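**Clemberg Board Game Club — minutes, 5/12/18**

Great turnout, and a big thank-you to Merja Laitinen for the cinnamon buns! Last meeting's minutes were approved as read.

**Swap day.** It's on! We have 104 games promised already, and the Darka hall is ours for the whole afternoon. Tables go up at noon, and kids' games get the spot by the window.
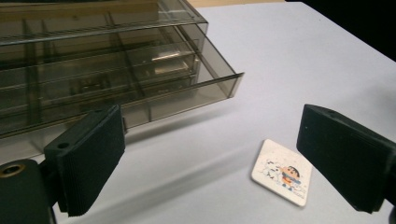 Séverine Joly asked if people could bring games with missing pieces. Yes, as long as there's a note on the lid.

**January tournament.** Three rounds, teams of two — sign-up sheet is at the Brarent library desk. Entry stays free.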